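Print this page | E-mail to a friend

Caring for a Felt-Topped Work Table
12/3/18

Felt and short carpet make a good top for a craft or repair table. Small parts don't roll, and finished pieces don't get scratched. Vacuum once a week with the brush attachment, always in the same direction.
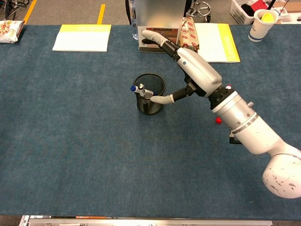

Blot spills with a white cloth. Don't rub. For grease, sprinkle cornstarch, leave it 12 hours and vacuum it up. Candle wax comes out with a warm iron over a paper bag. Test the iron on a corner first, as some felts shrink.

Ink is harder. Dab it with rubbing alcohol on a cotton swab, changing the swab often. Store markers capped, and throw out any with a cracked cap.
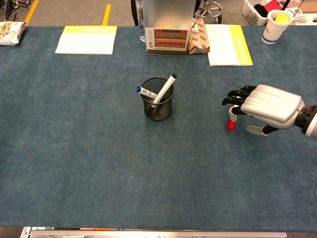
If the covering lifts at the edge, scrape off the old glue and use a thin coat of contact cement. Press it down and wait 28 hours before using the table. Worn spots can be brushed up with a stiff nailbrush.

Moths like wool felt. Check the underside in November and again in spring.

We use cookies on this site. By continuing you accept our cookie policy.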